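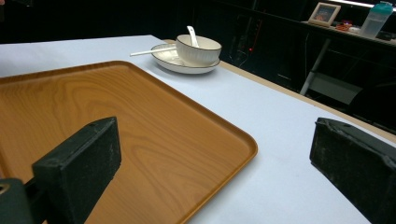 Photo: Skerner

Speaker notes, holiday table crafts talk, Sotdale Library, December 11, 2023

Okay, hi everyone! Get settled, grab a cookie if you haven't. (Wait for the back row. Mention that the restroom is down the hall on the left.)

So I'm going to talk tonight about making napkin rings and place cards for a winter table, and I want to start by confessing that I own way too much ribbon. I counted the spools before I came over and I have 55 of them. Fifty-five! My closet has a ribbon shelf and the ribbon shelf has an overflow basket. So if you came here hoping somebody would talk you into buying more craft supplies, wrong speaker, because my whole plan this year was to use up what I had.

(Pass the sample basket around now, starting on the left side. Remind them the cinnamon ones shed.)

My theme this year is evergreen and cream with a little bit of copper. I went back and forth on the copper for ages. Last year I did red plaid on everything and by the time dessert came out I never wanted to see plaid again. I needed something calmer.

Napkin rings first. The base is a cardboard tube, the kind inside wrapping paper. Paper towel tubes work too but they're softer and they dent while you're wrapping. Cut your rings an inch and a half wide. I used a bread knife and went slow, turning the tube as I cut, and then cleaned up the fuzzy bits with scissors. One long gift wrap tube gave me 12 rings with a stub left over.

Then you wrap. Dab of glue on the inside, start the ribbon there, and go around and around at a slight angle, overlapping as you go. Velvet looks gorgeous but it's thick, so pull it tight. Satin slides all over the place, and I say that with love. For the cream ones I tore strips from an old pillowcase and left the edges raggedy. Those are my favorites of the whole bunch!

(Hold up the pillowcase one. Hold up the ugly satin one too, they laughed at that in Rakotley.)

For the greenery, snip a piece of cedar as long as your finger and tuck it under the last wrap. Do that part the same day as your dinner. I did mine early one year and by the time we sat down there were needles in the mashed potatoes.

Place cards! Super easy. I cut up a watercolor pad, folded each card in half, and ran a copper paint pen along the edge. Don't use a ruler. The wobbly line is so much prettier, and if you smudge it you just make the smudge a leaf. If you hate your handwriting, print the names in pencil first, go over them in pen, and erase when it's good and dry. I've gotten impatient on that one and smeared half a set.

(Ask if anybody has tried stamping. Let them talk for a bit, this part is usually fun.)

People always want to know what it costs. I bought 2 things for the whole project, the paint pen and a bag of glue sticks. Everything else came out of the ribbon closet, the recycling bin or the backyard. The pen came from Wong Paper & Craft over in Rakotley and it's held up great so far, though the tip does need a good shake and a few pumps on scrap paper before it behaves.

Storing them: the rings go in an egg carton, one to a cup, cedar pulled out first. The place cards I keep, and every so often I pull out an old batch and get a little teary at the names. Bring tissues if you try that.

(Skip the garland section if it's past eight. If not, garland notes are on the yellow sheet.)

All right, tables are set up behind you with tubes already cut. Glue guns are on the far end and they are HOT, so please watch your sleeves. Come get your ribbon!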